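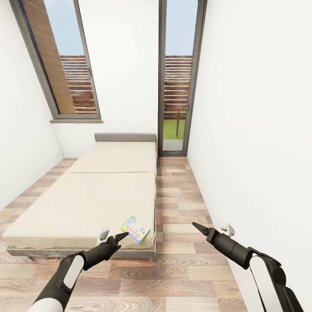

A narrow bedroom with a single bed along one side and a wooden floor.

I met the owner of the Clitemer guesthouse on a Thursday, in the kitchen, while she was buttering toast for 9 people and talking over her shoulder the whole time. She's been taking in lodgers in Buvwood for 39 years (!) and she has opinions about beds.

"Singles are what people sleep in," she told me. "They book the double, they wake up on one edge of it." I laughed, but I do exactly that at home.

She started out with four rooms and a borrowed iron, and the first guests were rail workers over from Hondton who wanted supper at five in the morning. "I said fine, you'll get eggs, and you'll call it supper." They stayed all winter!

I asked what she'd change and she went straight to the stairs, then the water heater, then the stairs again. The last plumber's bill was $2,683 and she keeps it taped inside a cupboard. "So I stay mad," she said.

Would she ever sell? She handed me a plate before she answered. "Ask me in March, when the roof's done." Then somebody wanted more coffee, and off she went.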